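About Sriwong Knits

We started in August with four knitting machines, a borrowed kettle and far more yarn than shelf space. Six years on we teach 70 students a term at our school on Umunby Street, and we still get a thrill every time somebody casts off a first hat!

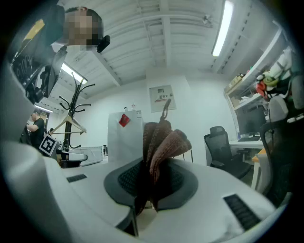
Classes run in the evenings, small groups only, and beginners are mixed in with people who have been at it for decades (they swap tricks, it's lovely). Our yarn library holds 3000 balls, most of them wool, all free to use in class. Come by and have a look around!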